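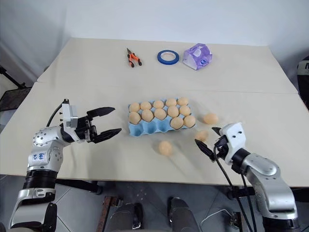
3.2 Table layout and egg carton task

All sessions used the same table, which has a pale cream top in two panels and stands against a plain white wall. The seam between the panels served as the boundary between two zones. The front zone held the carton and any loose eggs. The rear zone held objects unrelated to the task, referred to below as bystander items.

Figure 4. Egg carton layout with 12 eggs seated and three loose. Bystander items, left to right: pliers with orange handles, blue painter's tape, purple lidded container.

The carton is light blue molded pulp with three rows of five cups. It was placed open, with its long side parallel to the seam. In the layout of Figure 4 the back and middle rows are full and the front row has two eggs at its right end, leaving three adjacent cups open. The loose eggs were set at different distances from the carton, two toward the right and one in front. Eggs were matched for shell color within a session so that color gave no cue to the target cup.

A trial was scored complete when every loose egg was seated in a cup and no seated egg had been displaced. Either end of an egg could face up. Cracked shells ended the trial and were logged separately. Each layout was repeated 10 times, with a limit of 30 seconds per egg.

Bystander items were chosen to differ in outline and height and were kept on the rear panel. Contact with a bystander item was recorded but did not affect the score. Following Marinescu and Rustad, we treat partly filled rows as a separate condition from empty rows, as a neighboring egg narrows the clearance on one side of the cup. Layouts with fewer than three open cups are reported in Section 3.4.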